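Tatier Duo 370 – cellule bimanuelle de manipulation sur rail

Référence : TD-370
Catégorie : cellules de table, deux bras
Disponibilité : sur commande, prochaine série en octobre
Documentation : notice de montage et guide d'étalonnage fournis en français et en anglais

Présentation

La Duo 370 est une cellule fermée destinée à la mise au point de tâches de manipulation à deux bras : tri, vidage de contenants souples, transfert d'un bac à l'autre, présentation d'objets. Elle s'adresse aux laboratoires, aux centres de formation technique et aux bureaux d'études qui doivent répéter une même tâche dans des conditions stables, sans immobiliser une ligne de production.

Les deux bras partagent un rail métallique unique, placé à l'avant du plan de travail. Chaque embase est bridée sur sa propre platine noire et peut être déplacée le long du rail après desserrage de quatre vis. L'entraxe réglé en usine est de 382 mm. Il convient à la plupart des tâches où les deux pinces doivent se rejoindre au centre ; pour un travail en zones séparées, on l'augmentera en vérifiant que chaque embase reste en appui complet sur le rail.

L'enceinte est montée sur des profilés en aluminium. Les parois latérales et la paroi du fond reçoivent des panneaux imprimés interchangeables, de même que le sol. Le changement de décor se fait sans démonter les bras. Cette disposition a été demandée par les utilisateurs qui entraînent des politiques visuelles et qui ont besoin de varier le fond entre deux séries d'enregistrements – motif de brique, motif floral, uni clair, uni sombre.

Tâche de référence : déchargement d'un sac souple

La tâche livrée avec le logiciel consiste à sortir des fruits d'un sac en plastique fin et à les déposer dans un panier ajouré. Le sac est l'élément difficile. Il se déforme à chaque contact, masque une partie du contenu et peut suivre la pince au moment du retrait. Dans la configuration proposée, un bras se tient à l'ouverture pendant que l'autre prélève par le dessus. Les rôles peuvent être inversés dans le fichier de tâche.

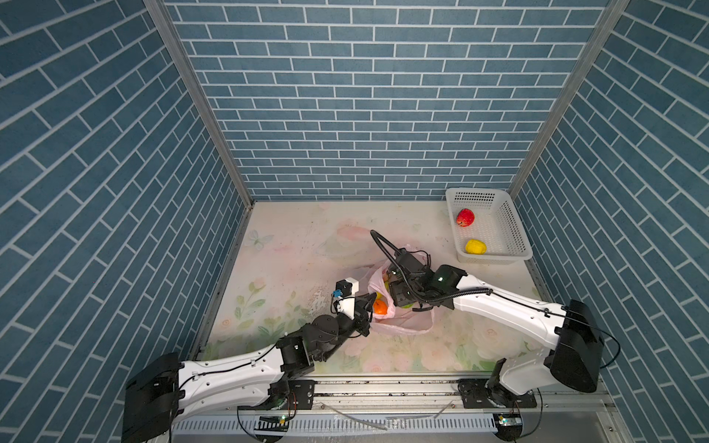

Duo 370, tâche « sac vers panier » : pince droite au-dessus du sac, pince gauche près de l'orange, pomme et citron dans le panier. Panneaux brique bleue, sol floral.

Le jeu de démonstrations fourni compte 1 212 épisodes téléopérés, enregistrés par Ikhsan Ngau et Tincuța Pîrvu sur deux exemplaires de la cellule. Les épisodes interrompus sont conservés et étiquetés à part. La position du panier, la forme du sac et l'ordre des fruits varient d'un épisode à l'autre.

Caractéristiques

Nombre de bras : 2
Portée utile par bras : 370 mm
Entraxe d'usine : 382 mm
Fréquence de commande : 30 Hz
Pinces : parallèles, électriques, doigts remplaçables
Structure : profilés aluminium
Panneaux : parois et sol interchangeables
Câblage : goulotte rainurée blanche à l'avant, sous le rail
Alimentation : bloc externe, câble secteur fourni

Contenu de la livraison

Enceinte prémontée, rail, deux bras avec pinces, goulotte, cartes de commande, bloc d'alimentation, arrêt d'urgence à câble, deux jeux de panneaux, un panier, clés de montage. L'ordinateur de commande n'est pas compris. Les fruits non plus ; les modèles factices Zinumetti figurent dans la liste des accessoires.

Installation et entretien

Prévoir un plan rigide et de niveau. L'étalonnage des deux bras se fait à la première mise sous tension, puis après tout déplacement d'une embase. Les câbles de poignet doivent garder une boucle libre suffisante pour la rotation complète ; un câble tendu fausse la mesure d'effort avant de s'abîmer. Le sol imprimé se nettoie au chiffon humide. Il se marque à l'usage avec des produits frais et se commande séparément (réf. TD-SOL).

Limites connues

La cellule n'est pas certifiée pour le contact alimentaire. Les sacs très transparents dégradent l'estimation de profondeur ; un sac teinté donne des résultats plus réguliers. La charge en bout de bras doit être vérifiée pour tout objet plus lourd qu'une grosse orange.

Options

Second panier et support incliné
Doigts souples en silicone, la paire
Capot supérieur avec éclairage diffus
Extension de rail Asbridge, avec platines

Contact technique : Teodor Ursu. Devis et délais : Margareta Zamfir, service commercial Tatier.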